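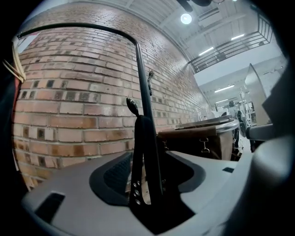 The gripper at the brick wall, with the upper walkway and the main work area behind.

The Jorkwood student robotics club opened its doors on Jun 22, 2021, and I went along with my neighbor, whose daughter wants to join in the fall. The club has 3 project groups this year. We saw two of them working and talked to a member of the third by the stairs.

We started with the gripper group. They call their project Ejigu, and the aim is a hand-held gripper that records how a person picks things up, so that an arm can later be taught the same motion. The body is light gray plastic and the finger is black and flat, with a short column of silver screws near the bottom. Robel Woldemariam, a second-year student, explained the finger design. The first version was too wide to get behind anything close to a wall, so the group made it narrower in December and has kept that shape.

Visitors could try it on a table of small parts. It is heavier than I expected, and my wrist was tired after eight pickups. Robel said most people squeeze too hard at first. My neighbor's daughter did better than either of us.

The second group is getting ready for the Brendness meet, where teams have to sort parts into bins without touching the controls. Their software is named Plusell. Tarun Agarwal ran it for us on a laptop and showed the log from the last practice, which had 3781 entries. Most of the errors came from one bin that had been put back in the wrong place - the fix was tape on the table.

The talk upstairs ran long and we missed the end of it. Questions were mostly on cost and on how much programming a new member needs. The answer to the second was none, but new members are expected to come to both weekly sessions. Parking is behind the building and was full by the time we left.

Contact | Copyright 2021 | Back to top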